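Prudthorpe Charter Review Panel
Minutes of the Regular Meeting, 3/29/24

Members present: Chanida Phetsri (chair), Rigoberto Taipe, Fongchan Chuensuk, Katsuhiko Matsuda
Member absent: Pornthip Phetsri (excused)
Place: Hallon Branch Library, meeting room

1. Call to order

The chair called the meeting to order at 6 p.m. Four of five members were present and there was a quorum.

2. Approval of the agenda

Mr. Matsuda asked that the item on filing fees be taken before the item on vacancies, as the town attorney could stay only for the first part of the meeting. The agenda was approved with that change.

3. Minutes of the February meeting

Ms. Chuensuk noted two corrections. In item 5, the word "appointed" should read "elected" in the second sentence. In item 7, the motion to table was made by Mr. Taipe and seconded by Ms. Chuensuk, and the draft had these reversed. The minutes were approved as corrected.

4. Public comment

A resident of the Luder district said the town should keep at-large seats. She said she has had better luck reaching at-large members by phone than the member who lived closest to her, and she did not want to be limited to one person to call. She also asked that the panel post its drafts earlier than the afternoon of the meeting.

A resident of Wattanapong Road spoke in favor of districts. He said four of the five current council members live on the east side and that road repairs had followed them there. The chair reminded speakers that the panel has no role in the road budget but said the comment on representation would be recorded.

A third speaker asked whether the panel could put more than one plan on the ballot. The chair said this would be taken up under item 6.

Written comments were received on the draft plans. The clerk will attach them to the file copy of these minutes.

5. Filing fees and petition signatures

The town attorney went over the present rule. A candidate for council must either pay the filing fee or turn in a petition with 112 valid signatures from registered voters in the town. The charter does not say whether a candidate who falls short on signatures may pay the fee after the petition deadline. The clerk's office has allowed it in the past, but there is nothing in writing.

Mr. Taipe said the practice should be written into the charter so that every candidate is treated the same way. Mr. Matsuda agreed with the aim but thought the charter was the wrong place for it. He preferred an ordinance, which the council could change without a town vote.

The attorney said either would be lawful. If the panel goes with an ordinance, it can only recommend one, and the council would be free to ignore the recommendation.

Ms. Chuensuk asked what would happen to the signature number if the town moved to districts. The attorney said 112 was set for a townwide race and would be hard to meet in a smaller district, particularly Luder, where there are fewer registered voters. She suggested a lower number for district seats and said she would bring a range used by towns of similar size.

Motion by Mr. Taipe, second by Ms. Chuensuk, to include in the draft charter a three-day period in which a candidate with too few valid signatures may pay the fee instead. In favor: Taipe, Chuensuk, C. Phetsri. Opposed: Matsuda. Motion carried, 3 to 1.

The attorney left the meeting after this item. 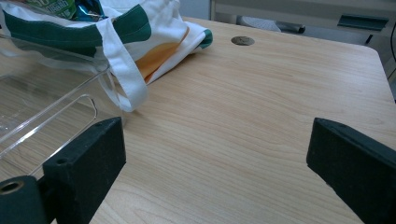 6. Council structure: discussion of draft plans

The chair reviewed the three drafts still before the panel.

Plan A keeps the present council of five, all elected at large.

Plan B has five districts, with each member elected only by the voters of that district. The council would choose its own president each year, as it does now.

Plan C has four districts and one at-large seat. The at-large member would serve as council president.

Mr. Matsuda spoke for Plan A. He said the town is small enough that every voter should have a say in every seat, and that drawing lines would bring a fight every ten years after the census. He added that in the last three elections there were barely enough candidates to fill the ballot. In a district system he expects some seats to go uncontested.

Ms. Chuensuk spoke for Plan C. She said Luder has not had a resident on the council in her time living there, and that a district seat would fix this without giving up a townwide voice altogether. She did not think uncontested seats were a reason to leave part of town without a member.

Mr. Taipe said he had come in favoring Plan B but could accept Plan C. His concern with Plan C is the president's job. Under the draft, the at-large member becomes president on taking office and the other members have no way to replace that person during the term. He asked that the draft let the council remove the president from the chair by a vote of four members, with the person keeping the seat on the council.

The chair asked how this would work if the president was the only at-large member. Mr. Taipe said the council would then pick one of the district members to preside until the next election. Mr. Matsuda said this showed the plan had too many moving parts.

On the question from public comment, the chair reported that state law allows the panel to send only one proposed charter to the voters at a time. The panel may list the plans it rejected, and its reasons, in the final report.

District size was discussed. Using the current figures, Plan C would put close to equal numbers in each of the four districts, and Ms. Chuensuk's working map keeps the Luder district under 3,000 residents. Mr. Matsuda questioned a line that runs down the middle of Wattanapong Road and splits neighbors who share a polling place. Ms. Chuensuk said she would look at moving it one block west to the rail line. The chair noted that the panel does not draw the final map. Any map shown to the public should be marked as a sample.

Motion by Ms. Chuensuk, second by Mr. Taipe, to drop Plan B from further consideration. Carried, 4 to 0.

A motion by Ms. Chuensuk to adopt Plan C as the working draft was withdrawn after the chair asked that the vote wait until Ms. Pornthip Phetsri could take part. Plans A and C stay open.

7. Filling vacancies

At present the council appoints a replacement who serves out the full remaining term, which can be more than three years. All members present agreed this is too long. Mr. Matsuda proposed that the appointed member serve only until the next regular town election, when the seat would go on the ballot for the rest of the term. Mr. Taipe asked for a cutoff, so that a vacancy right before an election would not force a late change to the ballot. Members settled on 90 days.

Motion by Mr. Matsuda, second by Mr. Taipe, to draft vacancy language on these terms. Carried, 4 to 0.

Ms. Chuensuk asked whether an appointed member in a district seat must live in the district. Members thought so. The wording will be checked by the attorney.

8. Public hearing

The panel will hold one public hearing before its final vote. The chair proposed the Hallon Branch Library again. Mr. Taipe said a hearing should also be held on the Luder side of town, and offered to ask about the school cafeteria. No decision was made. Drafts will be posted six days ahead of the hearing in answer to the request made under public comment.

9. Assignments

Attorney: range of signature numbers for district seats; review of residency wording for appointed members.
Mr. Taipe: draft language on removal of the council president; school cafeteria availability.
Ms. Chuensuk: revised sample map.
Mr. Matsuda: vacancy language; one-page statement of the case for Plan A.
Chair: brief Ms. Pornthip Phetsri on the items she missed.

10. Adjournment

Motion to adjourn by Mr. Matsuda, second by Ms. Chuensuk. Carried without objection at 8:25 p.m.

Minutes taken by the clerk. Draft until approved by the panel.

Page last updated after clerk's review
Contact the Town Clerk | Copyright Town of Prudthorpe | Back to top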